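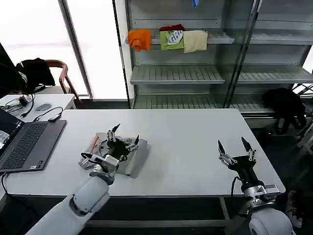

Kleidertausch bei Plinis: Das Regal darf wieder voll werden

So, jetzt ist es raus: Unser Kleidertausch geht in die nächste Runde! Im Februar 2026 räumen wir bei Plinis wieder Tische frei und das graue Metallregal ein, und ich freue mich ehrlich gesagt schon seit Wochen darauf. Oben hängen bisher ein grünes T-Shirt mit weißem Aufdruck, daneben etwas Orangefarbenes und etwas Blassgelbes. Die Fächer darunter sind noch leer, da ist also Platz für eure Sachen (und ja, auch für die Pullover, die seit Jahren ganz hinten im Schrank liegen).

Beim letzten Mal im Juni kamen 55 Leute vorbei, und am Ende haben wir 21 Kilo Kleidung an Fillow weitergegeben. Die machen aus Stoffresten Kissenfüllungen, was ich immer noch großartig finde. Diesmal geht alles, was keinen neuen Besitzer findet, wieder dorthin, auch einzelne Socken und verwaschene Lappen.

Mitmachen ist einfach: Bringt bis zu zehn saubere Teile mit, gerne schon gefaltet, sonst falten wir zusammen am weißen Tisch. Shahab Shahbazi zeigt zwischendurch seine Methode für T-Shirts, bei der das Motiv vorne bleibt. Ich habe sie dreimal probiert und zweimal ein Knäuel produziert, aber bei ihm sieht das wunderbar leicht aus! Wer mag, bringt auch etwas zum Flicken mit, Garn in 40 Farben liegt bereit.

Der Eintritt ist frei. Kaffee gibt es gegen Spende, und der Kuchen kommt wieder von Avovard (letztes Mal war er nach einer halben Stunde weg, also nicht trödeln). Kinderkleidung nehmen wir ab Größe 92, Schuhe und Bettdecken leider nicht. Die genaue Uhrzeit hängt ab nächster Woche bei uns an der Tür.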